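Start | Beiträge | Antworten | Medien | Suche

Stefaniia Nechyporuk
Zuletzt aktualisiert: 20. März 2018

1/ Kurzer Bericht zur Störung an unseren Handgreifern. Der rechte hat in der letzten Schicht 11 Mal das Signal verloren, jeweils für ein paar Sekunden. Beim Falten von Kleidung fällt das erst auf, wenn man die Aufzeichnung durchsieht.

2/ Verdacht zuerst: Software. Valdir hat die alte Version von Grokar wieder aufgespielt. Gleiches Bild, 4 Aussetzer in einer Viertelstunde.

3/ Dann die Kabel getauscht, links gegen rechts. Der Fehler ist mitgewandert. Also Kabel, genauer: Bruch kurz hinter dem Stecker. Von außen war nichts zu sehen, beim Biegen reißt der Kontakt ab.

4/ Ursache ist vermutlich der Zug. Wer weit nach vorn greift, zieht das Kabel jedes Mal über die Tischkante. Das Kabel hatte seit Januar keine Zugentlastung mehr, die war beim Umbau abgeschraubt worden. Mein Versäumnis.

5/ 190 Durchgänge sind gesperrt, bis Comfort sie geprüft hat. Neue Regel: Stecker vor jeder Schicht prüfen, beim ersten Aussetzer anhalten und melden.

Kommentare

Maja Śliwiński: Hatten wir bei Hala auch. Gewinkelte Stecker haben geholfen.

Yatziri Arellano: Schreibt ihr die Aussetzer automatisch mit?

Stefaniia Nechyporuk: Bisher nicht, kommt diese Woche.

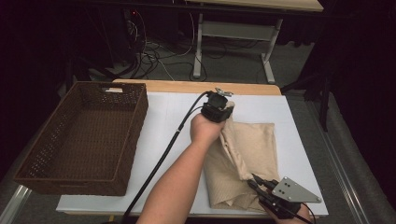 Falten mit zwei Handgreifern, Kabel quer über die Platte.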